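Tuesday, mat room notes, after evening class

Grip and choke work, week 6 of the block. Writing this before I shower or I'll lose half of it.

Started with the pressure pad. We finally have it taped up properly inside the dummy's collar (the old tape kept sliding and gave us nonsense on anything finished from the side). Zeroed it twice and it held zero through the whole session, which has never happened before. 54 clean reps logged, 14 thrown out. Most of the thrown out ones were guillotines where the chin strap got in the way, and I'd like to redo the strap before May.

So, the arm triangle. I am so happy about this one! Meifang has been saying for weeks that we all walk too far around, and the pad agrees with her. When she stops her hips a bit short of where the rest of us stop, drops her ear to the mat and only then starts to squeeze, the reading climbs in one smooth line. When I walk all the way around, mine climbs, dips as my shoulder comes off the neck, and climbs again. I could feel that dip as soon as I knew to look for it. Peak today was 683 on the pad's own scale, hers, on the left side. (The scale is just counts, don't try to turn it into anything. Eskil, this means you.)

Tried it live afterwards, light rounds only. I got it from half guard top on Liesl, who is horrible to hold down, and got it again from mount after she framed on my hip. The second was tighter. I think the frame helps, it carries her own arm across for me and all I have to do is not rush.

Bulldog choke: no progress. I like it, the pad doesn't like it. Pressure is all on one side and it fades when the dummy's head turns even slightly. Might be a dummy problem, the neck turns more freely than a person's. Parking it.

Shimoishi-type wrist traps: skipped, ran out of time.

Kit notes. Ledesma mats are holding up, the seam by the door is lifting again. The Clallen gloves are too stiff for anything with a gable grip and I'm going back to the old pair. Battery on the logger was low when we finished, put it on charge.

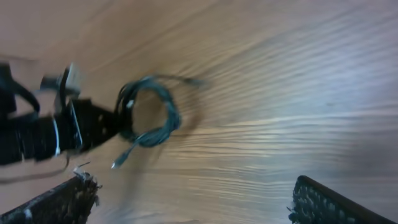
Märta read the numbers over my shoulder and isn't sold. Her point is that a dummy never tucks its chin or gets a knee in, so the short walk may only look good against someone who has already given up the position. In her last two bouts at Stesov she needed the full walk just to clear the other woman's legs, and she'd finish the same way tomorrow. She also thinks I'm squeezing too early on the long version and blaming the angle.

Fair, especially the last bit. Easy to check too. Next session I want Märta and Meifang each doing both versions, same side, same count before the squeeze, and then both versions live from half guard with the bottom person told to fight for the knee. If the dip is still there on Märta's long walk I'll believe it's the angle.

To do: redo chin strap, glue mat seam, ask Gudrun if we can keep the room past nine, copy the log off before Eskil wipes the card.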